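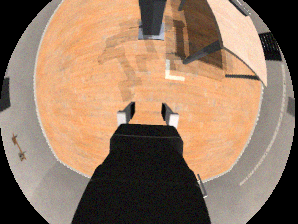

Figure 2. Orange wooden surface, circular view.

4. Oiling a wood worktop

These steps cover Sanness worktops and other bare or previously oiled wood. Do not use them on varnished or painted tops.

Before you start

Clear the top and wipe it with a damp cloth. Leave it to dry overnight. One 600 ml can of Sanness oil does two coats on a standard top.

1. Sand along the grain with fine paper. Go lightly near the edges.
2. Vacuum up the dust, then wipe with a dry cloth.
3. Stir the oil. Do not shake the can.
4. Pour a small amount onto a lint-free cloth and spread it thinly, working from the back edge to the front.
5. Wait 18 minutes, then wipe off anything still sitting on the surface.
6. Let the first coat dry until the next day and repeat steps 4 and 5.

Note: End grain soaks up more oil than the face. Give it an extra pass – cut-outs for sinks too.

CAUTION: Oily cloths can catch fire on their own. Lay them flat outdoors to dry, or soak them in water before throwing them away. Never leave them in a pile.

Keep water off the top for 2 days after the last coat. Hot pans need a trivet at all times.

If the finish feels sticky, too much oil was left on. Rub it down with a clean cloth and a little fresh oil, then wipe dry.

For tops over 820 mm deep, see section 5.

Section revised 18/02/2024, L. Pan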